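Sorting the solenoid drawer

October 23, 2023

I spent the evening on the solenoids and cable ends I had put off since moving the bench. The parts came mostly from two sources: a lot bought from Cheng, and leftovers from the coin-door rebuild I did with Cristóbal Bustos. None of it was labeled in a way I trusted.

Solenoids and wiring on the yellow plastic:
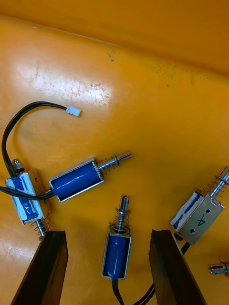
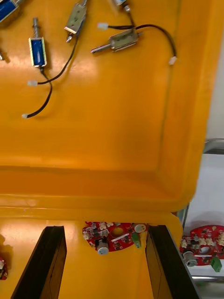
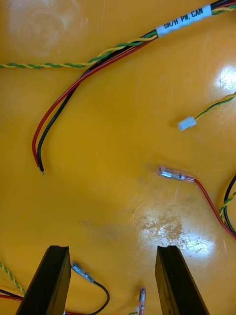 My first sort is always by frame and coil wrap. It is quick, and it tells you very little about the electrical side. Two coils with the same outer tape can be wound for different voltages, so every part gets a resistance reading at the connector before it goes into a bag.

Procedure, for anyone doing the same:

Zero the meter with the leads shorted. On low-resistance coils the lead error matters.

Measure across the two wires. Write the value on the bag, not on the coil. Handwriting on tape rubs off, and the next owner can't read it anyway.

Push the plunger in by hand and let the spring return it. It should travel the full stroke without scraping. If it drags, take the plunger out, wipe it and the bore with a dry cloth, and try again. No oil. Oil collects dust and the drag comes back worse.

Check from each coil lead to the frame. Any continuity there and the part is scrap.

The highest reading of the evening was 276 ohms, on a part I had down as a 12 V type. I now doubt that and have bagged it separately until I can put it on the bench supply. The low group came in at 11 ohms and is fine for short pulses only. Shiyu Liao asked me last month whether those could be held on. They can't, at least not at full voltage. Drop to a hold current after pull-in or they cook.

Harness ends are a separate job. I tug each crimp by hand, and any terminal that moves on the wire gets cut off and redone. Bare ends get trimmed back to clean copper and a new terminal. Twisted pairs stay twisted right up to the housing; I have seen people unwind a long stretch to make crimping easier and then wonder about bus errors. Existing labels stay on until the replacement is printed and attached.

Bags go in the Callovard cabinet, drawer 4, low resistance at the front. Fung-ping Fang is owed a pair from the low group and I will post them with the spare housings.

Still to do: bench supply test on the odd one, and order more red terminals.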